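Talk notes - scheduled exports out of Skullari, what breaks and where to look
2018-08-29, Plurnbridge user meetup, small room. Print this, laptop battery is bad.

Start without the slides. Who has had a report go out on Monthly Numbers day with last month's numbers in it? Wait for hands. Ok, same.

What I'm covering: exports that run on a schedule and land in a shared folder. Not covering the live connector, different animal, ask me after.

Our setup, quick. Orders sit in Nornden. Skullari pulls from Nornden overnight, builds the tables, writes CSV files to the folder. Spreadsheets read the folder. So three places for it to go stale and they all look identical from the spreadsheet end. Say that slowly.

First thing to check - file timestamp. Not the date inside the file. The timestamp on the folder listing. If it's old, the export never ran and you can leave the spreadsheet alone. I lost an afternoon in April rebuilding a pivot table that was fine.

Second - the run log. Settings, then Jobs, then the tiny arrow on the right. Show where the arrow is, people miss it. Green means the job finished. Green does NOT mean it wrote any rows. Look at the row count. Ours is normally 969 for the regional table, so when I saw 50 I knew something had been filtered.

Pause for questions here if they look lost. Otherwise keep going, we started late last time.
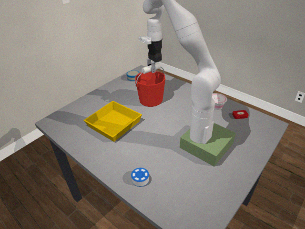 The 50 rows story. Somebody saved a filter on the shared view. Export uses the shared view, so export gets the filter. No warning. Fix: make a copy of the view, name it something ugly like EXPORT DO NOT TOUCH, point the job at that. Has held up fine so far.

Time zones. Skullari schedules in the account time zone, Nornden closes its day in its own. We were pulling nearly 2 hours before the day closed. Totals were always a bit short, never short enough for anybody to complain. Moved the job later, gap went away. Check both settings pages, they are seperate and they don't talk.

Expired logins. Job fails, email goes to whoever set it up. If that person left, the email goes nowhere. Use a shared mailbox. Please. Go and check this one when you get back to your desk.

Column names. Rename a column in Nornden and the export adds a new one at the end, keeps the old one, blank. Lookups by position still work, wrong data. Lookups by name go blank, which is better becuase you notice.

Demo if the wifi works: run the job by hand, open the log, show row count, open the file. If no wifi skip to the screenshots, don't stand there reloading.

Yang template - people will ask. It's the checklist sheet we use, one line per job, who owns it, normal row count, what time it should land. Link is in the meetup group. Copy it, don't edit ours.

Things I don't know, say so: whether the new scheduler fixes the filter thing. Support said maybe. Haven't tested.

Last bit. Put the timestamp of the source file in the top corner of every report, big font. Show how, takes 2 cells. Then questions, and somebody has to give the room key back to the front desk.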